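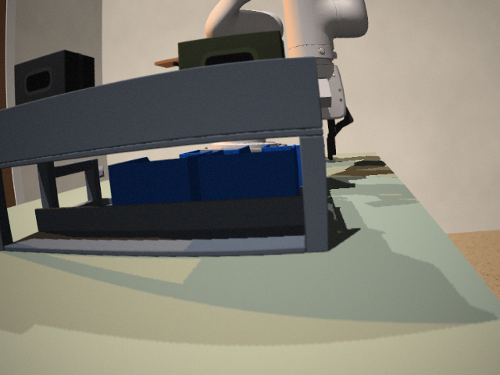 Render: gray frame, blue divided container inside.

Sep 3, 2023
Purnadholm letters, second coding pass

Continued with the Purnadholm circular letters, box 7. The set is the letters the community sent to its supporting congregations while the house still took in residents for long stays. Total transcribed now stands at 1141 pages. Second-pass coding done for 281 of them, all from the years when Cutberg was the mother house.

Question for this pass is the same as in February: when a letter says "weakness," whose weakness is meant. Codes in use:
W1 resident's weakness, as seen by the writer
W2 writer's own
W3 the house as a body ("we were weak this winter")
W4 scriptural quotation only, no person attached

W4 is the problem code. Inese put every bare citation of 2 Corinthians 12 under W4. Ivars put the same passages under W2 if the paragraph before was in first person. Both readings follow the codebook as written. I checked ten disputed passages against the page images and sided with Ivars on six, Inese on four. No pattern by year or by writer that I can see.

Change made to the codebook: W4 now applies only if the quotation stands in its own paragraph or opens the letter. A quotation inside a narrative paragraph takes the code of that paragraph. Old W4 entries are not to be overwritten. Add the new code in the next column and leave the first one standing.

Second item, the word "guest." Up to the move from Cutberg the letters use it for residents and visitors alike. Afterward residents are "members" and visitors stay "guests," but the changeover is ragged, and one writer (signs as V., not our Vija) keeps the old usage to the end. Tõnu wants to read this as theological, a shift from hospitality to belonging. Could also be the printed letterhead, which got a line reading "members and friends" at the same time. Leaving it open until the Grakent council minutes are transcribed.

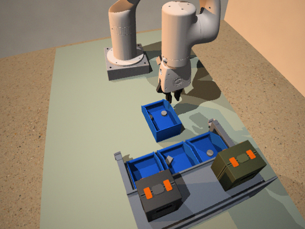
Strazds export: the footnote markers drop out again when the file is saved with line numbers on. Workaround is to export without numbers and number afterward. Vija has the corrected script. Files exported before today need a check for orphan notes, mostly in the Lent letters, where the writers cite a lot.

Permissions. Ilze wrote to the two families with named residents in the 281. One has agreed to initials. No answer from the other, so those letters stay out of the shared folder and are not to be quoted in the draft, initials or not.

To do:
recode W4 in box 7 under the new rule
compute agreement again, Inese and Ivars separately, before discussing
ask Tõnu for his list of "guest" passages with page numbers
Advent letter, third page: illegible word after "carried by," try the carbon copy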